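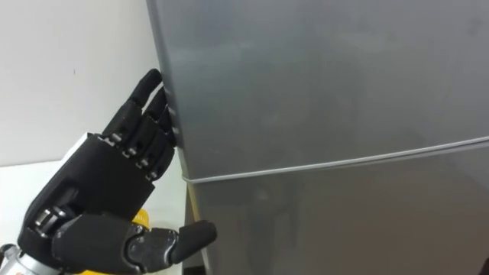 Review: The Prelto Scripture Reading Journal and Companion Guide

Reviewed for the Adult Study Resources page, 2023-06-21

The Prelto Scripture Reading Journal is a bound workbook intended to help adult members keep a steady habit of reading and writing. It is published by Bastlow together with a slim companion guide for class leaders. Copies were placed with two adult study classes in November, and this review draws on the written responses of those classes as well as on the reviewer's own use of the journal.

Contents and arrangement

The journal has 420 pages. Most of these are given to daily entries, with one page for each day of the year. The remaining pages hold a short introduction, a set of maps, a prayer record, and an index of themes. Each daily page names a passage and offers a single question, followed by ruled space for the reader's own thoughts. The passages are not printed in full, so the reader will need a Bible at hand.

The order of reading is the most distinctive feature of the work. The plan moves back and forth between the Psalms, the Gospels, and the historical books, and it sets a passage from the prophets at the close of every week. Readers accustomed to starting at Genesis may find this unsettling at first. Several class members wrote that they lost the thread of the story of David when the plan left it for eleven days and returned without a word of explanation. Others welcomed the change of pace, particularly in the weeks that would otherwise have been spent entirely in Numbers.

The plan does not cover the whole of scripture in one year. Bastlow states this on the second page of the introduction, but the cover carries the words "A Full Year in the Word," and some purchasers will understand that to promise more than the book provides. Parts of Chronicles and most of Ezekiel are left for private reading.

The questions

The quality of the daily questions is high in the first half of the year. They are plainly worded and tied closely to the text. A typical entry on the parable of the sower asks the reader to name a time when good instruction was received and then neglected. The question on Ruth 1 asks what Naomi could reasonably have expected of her daughters-in-law, and it produced the longest discussion either class held during the winter.

The later questions are less even. In the section on the Epistles, the same question about patience appears in slightly altered form on four separate days. The entries on Hebrews assume a knowledge of temple practice that the guide does not supply. Leaders who intend to use this section in class should prepare their own background notes.
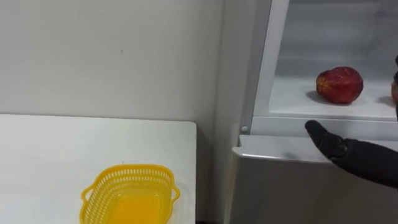
The prayer record at the back of the volume deserves separate mention. It allows a line for each petition and a second line, to be completed later, for what the reader wishes to remember of the answer. Members who had never kept such a record reported returning to it more often than to the daily pages. One wrote that reading over her entries from the previous winter had been a greater help to her in a time of illness than any of the printed questions. The record has space for 500 entries, and this should be sufficient for most readers.

Binding and paper

The binding is sewn and lies flat after a few weeks of use. The paper accepts pencil and ballpoint well. Fountain pen ink shows through to the reverse side, and on the map pages it spreads. The ribbon marker frayed in several of the class copies. A second marker would have been useful, given how often the plan sends the reader to and from the notes.

The type used for the index is small. Older members of both classes found it difficult to read in the evening, and a large print edition should be considered. Bastlow offers the companion guide in a larger size but does not at present do the same for the journal.

The companion guide

The guide was prepared by Bořivoj Hubáček, who also wrote the introduction to the journal. It contains 20 lesson outlines, each suited to a class of moderate length. The outlines are sound and respectful of different levels of experience. They leave room for silence and for testimony, and they do not require any person to read his or her entries aloud. The counsel on this point is worth quoting: "What is written in the journal belongs first to the one who wrote it. A leader may invite, and should then wait."

The outlines give little help with mixed classes in which some members are reading on schedule and others have fallen behind. By the end of winter this was true of both classes. The leaders agreed to begin each meeting by reading the passage aloud together, and attendance among those who had fallen behind improved.

Comparison with similar works

Two other journals are in common use among our classes. The Hoarau Daily Reader, at 567 pages, prints the passages in full and covers more of the Old Testament, though it leaves only a few lines for writing and is heavy to carry. The Zolgate Notebook is much lighter and has no set plan at all. It is well suited to an experienced reader who needs only dated pages. The Prelto journal stands between the two and is the better choice for a person who is beginning the practice of written study, or returning to it after some years away.

Recommendation

The journal is recommended for personal use and for adult classes whose leader is willing to supplement the section on the Epistles. It is not recommended for youth classes, as many of the questions draw on marriage, employment, and the care of aging parents. Classes wishing to read the entire Bible within a fixed period should choose another plan.

Copies of the journal and guide may be borrowed from the resource library for up to one month. Borrowers are asked to write on separate paper.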